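Live Sound for Small Venues – Handout 5: Getting a Folk Act on Stage
Tutor: Amparo Cuadros

Read this before the practical. It covers the order of work when an acoustic act arrives at a small room, from load-in to the first song.

1. Before the band arrives
Ask for the stage plan and channel list early. A duo with guitar, fiddle and two voices needs four inputs, but leave a spare channel for a guest. Label both ends of every cable. At the Skinthorpe rooms the stage box is on the left as you face the audience, so run the main cables along the back wall and tape them down.

2. Placing microphones
For acoustic guitar, start near where the neck meets the body and point the microphone away from the sound hole. Pointing straight at the hole gives a boomy sound. For fiddle, go above the instrument and leave room for the bow. If the player moves a lot, use a clip-on.

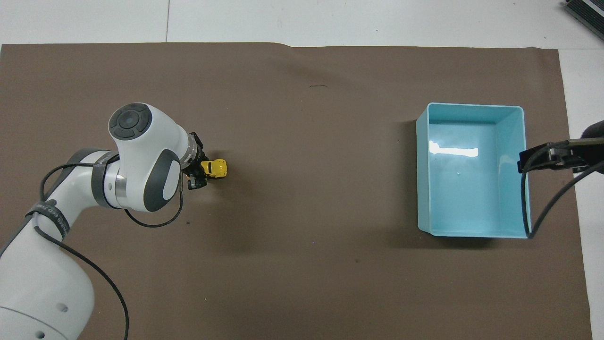
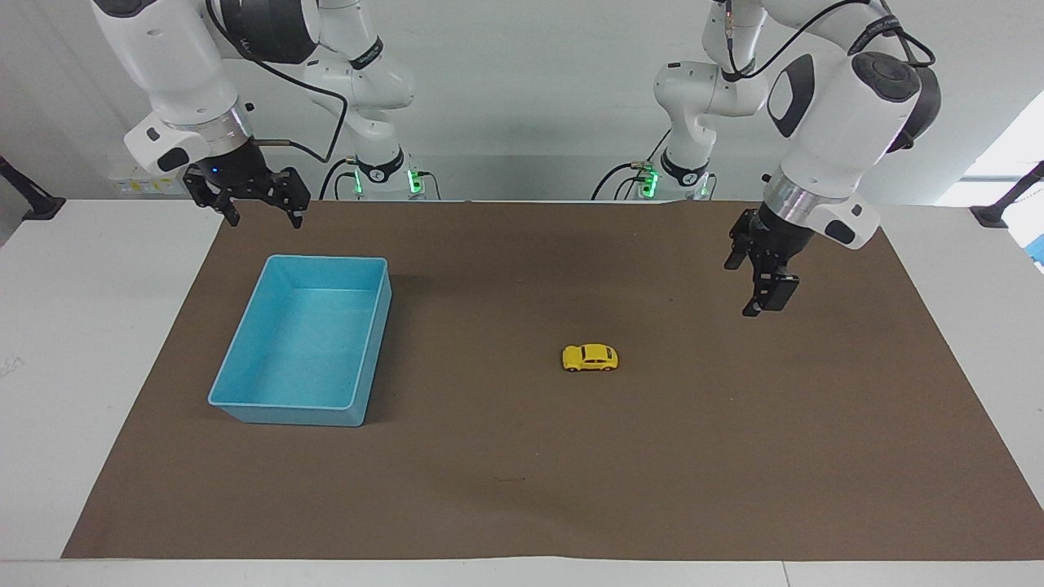 Page last changed: Mon 13 August

3. Monitors
Set the monitors before the main speakers. Put each wedge where the microphone picks up least – directly behind for a cardioid, off to the sides for a hypercardioid. Bring up one voice at a time. If it starts to ring, find the frequency and cut it a little. With guitar the trouble is often near 200 Hz.

4. Soundcheck
Take instruments singly, then voices, then one full song. Ask for a loud song, as players always give more once the audience is in. Write down the settings if there is a support act. The Osel recording we heard in June shows what happens when this is skipped: the fiddle is lost for the whole first number.

5. During the set
Make small changes and listen after each one. Mute any microphone that is not in use. Keep the talking between songs clear, even if that means turning the reverb off.

For the practical
Work in pairs. Bring headphones, a torch and tape. Draw a stage plan for the Damgaard set list (sheet 7) and hand it in before you plug anything in.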